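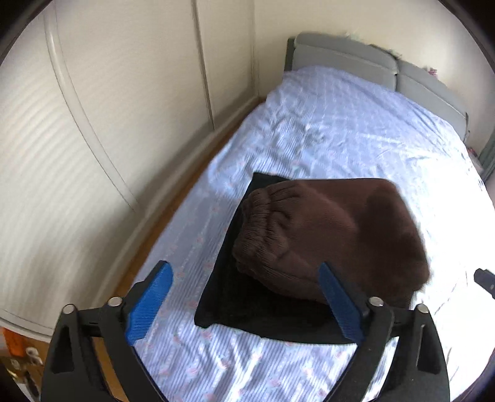
One of the families in Daltadness told us in September that the room is good, but the bus is the problem: the last one leaves Jotthorpe at 6 p.m., and the evening shift finishes at ten. We heard the same remark in other houses, so I put it first in this report.

## Host rooms program, progress to the end of September

The program places newly hired hospital workers in spare rooms of local households until they find their own apartment. In this period we had 20 placements, against a plan of 25. All the hosts in Jotthorpe have received their first payment. Two hosts in Daltadness are still waiting, as their bank forms came back with mistakes and had to be sent again.

**Money.** Each host receives $200 per month. We also gave a one-time amount of $500 to five households for small repairs – mostly window locks and heaters. The repair budget is now almost finished, and we would like to move a part of the printing budget to it. Please let us know if this needs a formal request.

**Language support.** The guide for hosts is ready in English and in Odia. The Odia text was checked twice, and the page on house rules was changed after the second check. We have roughly 200 copies left in the Ojeda Street office.

**Problems.** Apart from the bus, the main difficulty is the length of stay. We planned for three months, but apartments in Jotthorpe are few and several workers asked to stay longer. Most hosts agreed. One did not, and we found another room on the same street.

**Next period.** We will meet the bus company about a later Saturday service, and we will visit the new hosts in Daltadness – the visits were planned for August but we had to postpone them.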